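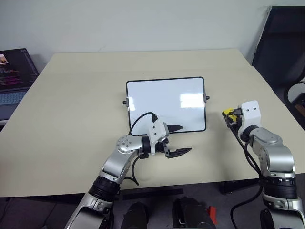
## The long wait for a room in Dostine

The housing advice desk in Dostine opens at half past nine. By ten the chairs along the corridor are usually taken, and people who have come in on the early bus from the villages stand by the door with their paperwork in carrier bags.

Most of them want the same thing, a place on the list for supported rooms. In June the list stood at 205 names. The town has 11 rooms of its own to offer, all in the former nurses' home on Skuvura Street, and a stay there can last up to two years.

Rents explain much of the queue. A one-bedroom flat let through Grekirent, the largest agency in town, now goes for 766 a month before bills. A full-time job on the lower rates at the packing sheds will just cover that and leave little for food or fares. Tenants who lose a shift or two fall behind, and the notice follows.

Staff at the desk say the people they see have changed. Ten years ago they dealt mainly with single men who had been sleeping out for months. Many callers now have a job and have never slept rough. They are on a sister's sofa, or in a car behind the leisure centre, and some don't think of themselves as homeless at all until they are asked to fill in the form.

The form is a sore point. It runs to several pages and asks for an address history going back five years, which is hard for anyone who has moved between friends. Applicants also need a letter from the last landlord. If the landlord won't write one, the application goes to the bottom of the pile while the desk chases it up.

### A scheme from Nzioka

Nzioka, further down the valley, has tried something different. Its council leases flats from private owners and lets them on at a lower rent, making up the gap from its own budget. Owners get a guaranteed income and the council handles repairs. Tenants keep the flat for as long as the lease runs.

Dostine council looked at the idea last winter and put it off. The cost was one objection. Another was that owners in Dostine can earn more in summer from walkers and anglers than any lease would pay them. A cut-down version, limited to empty flats over shops, is due back before councillors in the autumn.

Until then the desk carries on as it is. Callers who can't be housed are given a list of hostels, the nearest of them forty minutes away by bus, and told to ring before four in the afternoon, when the beds are given out.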